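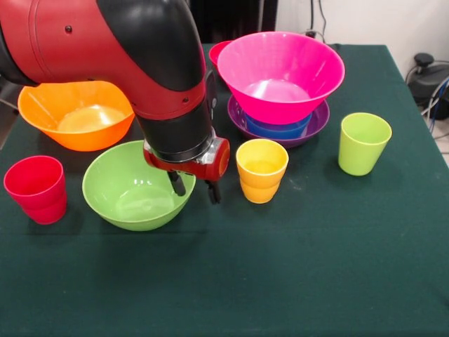 Archive Diary, 13 Nov 2018

The reading room at Brordale opened at nine, and the morning was given over to the Lirotov parish maps. The collection stands at 2346 sheets, of which nearly 900 have now been entered in the register. Work resumed at the Skitlow boundary series, where the surveyor's spelling of field names changes from one sheet to the next. Both spellings will be kept, with a cross-reference under the later form.

Five sheets were set aside for repair. The worst has a tear along the old fold, running through the mill pond and most of the church lane.

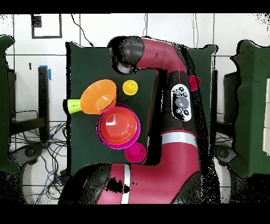 The remaining sheets in that drawer are sound, although the ink on the northern edge has faded and the acreage figures could be read only with difficulty.

A letter arrived from Vuorinen regarding the loan agreed in May – 200 sheets, to be returned before the winter closing. A reply was drafted and left for signature. The humidity log was completed at four. The Skitlow series continues tomorrow from the river crossing.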